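Recipe testers wanted for the Clirkville community cookbook

Do you cook dinner most nights? Do you burn the onions once in a while and eat them anyway? Then we would love to have you in our test group for the second Clirkville cookbook.

The first book came out of a church basement with a stapler and sold all 200 copies. This time people from all over town have sent in recipes - soups, flatbreads, pickles, three kinds of plum cake, a goat stew that takes most of a day - and we need home cooks to make them in home kitchens and tell us where the directions go wrong. Many of them were written down for the first time this winter by people who have cooked them by feel for decades. "Bake until it smells right" is lovely, but a new cook needs a little more to go on!

What you would be doing

You'll get 11 recipes between May and August, sent in small batches. Cook each one at least once, exactly as written the first time, even if you're itching to add garlic. Then fill in a two-page form: how long it took you, what confused you, how much it made, whether the people at your table went back for more. If you want to cook it again your own way after that, please do, and tell us what you changed.

We pay back groceries up to 525 dollars per tester for the whole season. Keep your receipts in an envelope and hand them in at the end of each month. Every tester also gets two copies of the finished book and their name in the back.
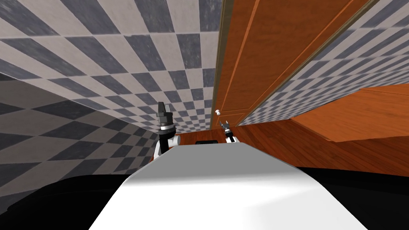 Who we're looking for

Anyone 18 or older who lives in or near Clirkville and has a working stove and oven. Small kitchens are very welcome, and so are electric coils, old gas ranges and ovens that run hot on one side. We want to know how a recipe behaves in all of them. You don't need any training. Nervous beginners were some of our best testers last time, as they asked about everything the rest of us skipped over.

We could especially use people who bake bread, people who cook for one, and people who don't eat meat. If you read Spanish or German, let us know, because a few of the older recipe cards came to us that way.

Allergies are fine. List them on your application and we'll match your batches to what you can eat.

How to apply

Pick up a form at Farías Grocery or at the front desk of the Brernau Street library. Tell us what you cook on an ordinary weeknight and describe one dish you'd like to get better at. A paragraph is plenty. Forms go in the green box at either place by the end of April, and you'll hear from us in early May.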